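**Forum > Sport on the telly > Watching at home**

# Final at mine, 12 people, and the stream is behind the radio

**ItaM_backrow** · Jun 12, 2026

Hengate are in the final for the first time since I had knees, and through a process I wasn't present for, it's being watched at my house. Twelve coming. The telly is fine, the sofa holds four if they like each other, and I've got the two white tables pushed together for the food.

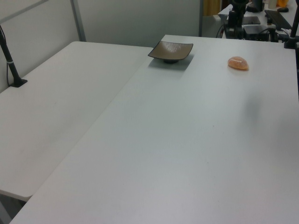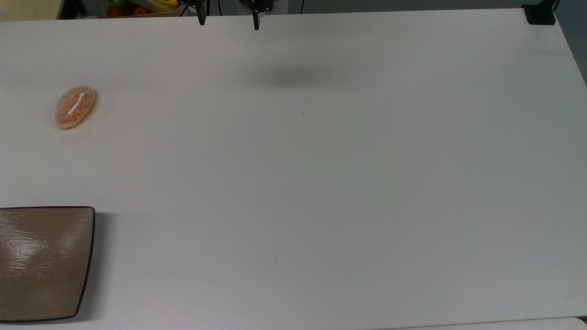

## Re: Final at mine

**ItaM_backrow**

Pressed post too soon. The actual question is sound. The television commentary is the man who called our centre forward "willing" nine times in the semi. The local radio pair are wonderful but they run well ahead of the stream, so you hear the roar, then watch a throw-in with the knowledge that somebody is about to score. Half my guests want the radio anyway. My brother-in-law wants neither and has offered to commentate himself.

Has anyone got the two to line up? And do I feed people before kick-off or at half-time?

## Re: Final at mine

**prarance_end**

Radio delay is easy. Don't use the kitchen radio, use the station's own online player on a laptop. You can pause that. Wait for kick-off on the telly, pause the player at the whistle you hear, unpause at the whistle you see. Done.

Food at half-time. Before kick-off nobody's hungry, they're being sick with nerves in your downstairs loo.

## Re: Final at mine

**LiamLynch_80**

Works until the stream buffers, and then you're out again, in the other direction, and everyone looks at you. I did this for the cup replay in March. By the second half the radio was describing a corner that had been cleared while we were still admiring the tackle that led to it. I spent the last twenty minutes with my finger on the space bar and missed the winner.

Put up with the telly man. Or mute it. A muted match is a lovely thing, you can hear people being wrong in real time.

## Re: Final at mine

**prarance_end**

If your stream buffers, that's your broadband.

## Re: Final at mine

**LiamLynch_80**

I live up a hill. It's everybody's broadband.

## Re: Final at mine

**Gobnait_at_the_far_post**

Can I speak up for eating BEFORE. I've hosted three finals and half-time is fifteen minutes, of which four are adverts, five are the queue for the bathroom and the rest is Brendan explaining what he'd do with the back four. If you bring out anything hot in that window you'll have a dozen people balancing plates when play restarts, and the first goal goes on your carpet. We had a chilli. It was a very good goal.

Cold food, out an hour early, cling film off when the teams walk on. After that they look after themselves.

## Re: Final at mine

**Mac_Suibhne_B**

For the record what I'd do with the back four is give them a fifth.

I was at the chilli final. The chilli was on the carpet before the goal. Gobnait stood up for an offside.

## Re: Final at mine

**Gobnait_at_the_far_post**

It was onside and so was I.

## Re: Final at mine

**hellstrom_speaker_owner**

Nobody has asked what the sound is coming out of. I have the Hellström bar under the telly and it adds its own lag if you go wireless. Plug in a cable and you get rid of that bit at least. The settings menu had an "audio delay" slider as well, hidden under Picture, where nobody would think to look. Mine goes up in steps so you can nudge it between throw-ins.

## Re: Final at mine

**ItaM_backrow**

This is useful, thank you. Mine is a Flermont, bought second hand from a man who kept the instructions. I'll go looking for a slider.

Current plan:

- radio through the laptop, on a cable
- cold food out before the teams walk on
- telly man at zero, but the remote within reach in case of a red card and we need to know why
- brother-in-law on the far end of the sofa

## Re: Final at mine

**Sinead_OS**

Late kick-off though, isn't it? People will be coming straight from work and won't have eaten since lunch. I agree with cold, but I'd hold one thing back for half-time or you'll be stripped bare by the first corner. I do sausage rolls, in the oven at the half-hour mark, out at the whistle. You miss five minutes. In our case those have always been five good minutes to miss.

Also, phones. You can sort the radio to the split second and someone's cousin at the ground will still text "YESSS" while you're watching a goal kick. I put a biscuit tin by the door. I don't insist. I just look at it.

## Re: Final at mine

**prarance_end**

A biscuit tin is going too far. I'm a grown man.

## Re: Final at mine

**LiamLynch_80**

You shouted "penalty" before the cross came in, at Sinéad's, off your phone. I was sat next to you. The tin exists because of you.

## Re: Final at mine

**Mac_Suibhne_B**

Can confirm, it has his name on it in marker.

## Re: Final at mine

**ItaM_backrow**

Tin accepted. Sausage rolls accepted, and whoever is losing interest can mind the oven.

Found the slider. It was under Picture. It goes up to 150 and I've got it at 40, and tested it on the news: the newsreader's mouth now belongs to her, so that's the cable and the telly agreeing. The radio I can't test until there's a match on.

Still undecided about what happens if it goes to penalties. My mother leaves the room for those and takes the remote with her.

## Re: Final at mine

**Gobnait_at_the_far_post**

Let her. Hide a second remote behind the clock.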